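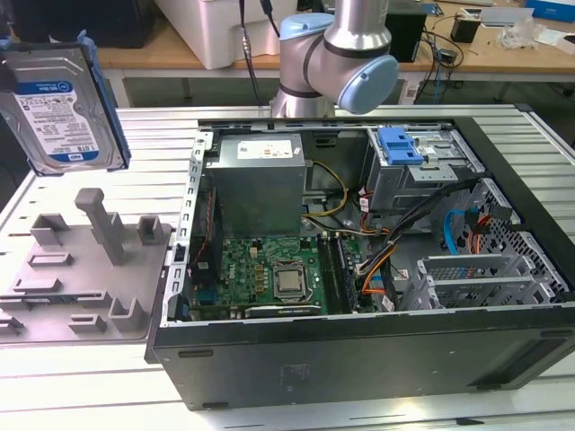
Drive swap cell, Dell tower on its side on the slatted table, WD Blue in its blue caddy over the fixture plate.

January 11, 2018

Gripper comparison on the drive task, continued from the December notes. Two sets of fingers on the list: the Waaka parallel pair with the flat rubber pads, and the Trolard pair with the stepped tips that are supposed to hook under the lip of the caddy. Same arm, same controller program, same drive and caddy for both. Anahera Hollis set up the logging, I ran the picks.

Plan was 40 cycles per finger set. One cycle is pick from the fixture plate, lift, carry over the open case, come back and set down. No insertion into the cage yet. I want the grip sorted out before we push on anything with a latch.

Waaka first. Grip force setting left where it was in December. 11 of the 40 had the caddy tilt during the lift, all of them nose down. None dropped. The tilt is always the same direction, so I think the pads are closing behind the center of mass. Moved the grasp point toward the connector end and the next few lifts looked better, but I had changed the program by then, so they don't count toward the 40. Will rerun the full set with the new point.

Trolard next. No tilt at all once the step is under the lip. The trouble is getting it there. The approach has to come in low and flat, and if the drive isn't square in its place the tip rides up on the side of the caddy and the controller stops on force. Had to clear that by hand twice, then slowed the last part of the approach and it stopped happening. Cycle time went up with it. I have no fair number for that until both sets run at the same speed.

The caddy plastic flexes more than I expected. With the Waaka pads you can see the sides bow in when the fingers close, and the width reading from the gripper keeps creeping for a moment after contact. Controller was calling the grasp "done" too early. Added a short settle wait before the lift. That wait should go in the shared program for both, so please don't take it out.

Fixed camera: exposure had to come down. The silver power supply and the cage throw enough glare that the caddy edge finder picked the wrong line on several frames. Exposure is now 635 in the config (old value is commented out beside it). Better, though the edge finder still gets confused when the arm passes over the case. Drirnolel sent a newer build of the finder and I haven't tried it – one change at a time.

Plalham asked whether we could run the comparison on bare drives with no caddy. We could with the Waaka pads. The Trolard tips have nothing to hook on, so it would be a one-sided test. Told them caddy only for now.

Log file is run 133. The first entries in it are me jogging the arm, ignore those.

To do:
Rerun Waaka with the new grasp point, full 40.
Match approach speeds, then time both.
Check the Trolard tips for wear on the step, left one felt rough.
Ask Anahera to log gripper width through the whole lift as well as at contact.
Try insertion into the cage with whichever set is ahead. Start slow, force limit low, hand on the stop.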